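4.2 Pacing across rounds

The Salinas gym logs gave us 54 amateur mixed martial arts bouts, each scored by strike and takedown attempt. Output fell in round two and then, to our delight, climbed again in the last minute of round three. 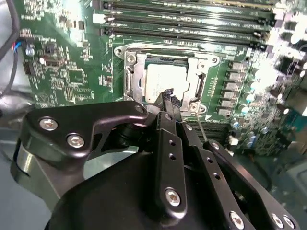 That late climb showed up in winners and losers alike. Fighters trained at Utton threw the most in the closing minute, many of them 26 strikes or more.
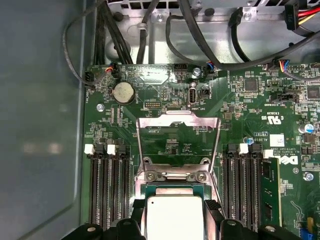 Does a fast start cost a fighter the decision? Only when it comes with failed takedowns – early striking alone did no harm in our data.

Failed shots are tiring, and the Plerkell effort scale captures this nicely. 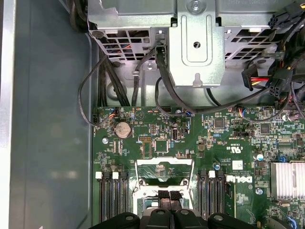
Scores on the scale rose after every missed double-leg, most steeply in the heavier classes.

Figure 3. Motherboard and CPU socket in an open chassis.

We then ran the same model on the Teltier set of 3,000 rounds.
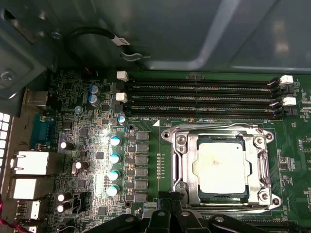 The curve kept its shape there, even in the 500 rounds fought at short notice – a lovely result, and one we take up in Section 5.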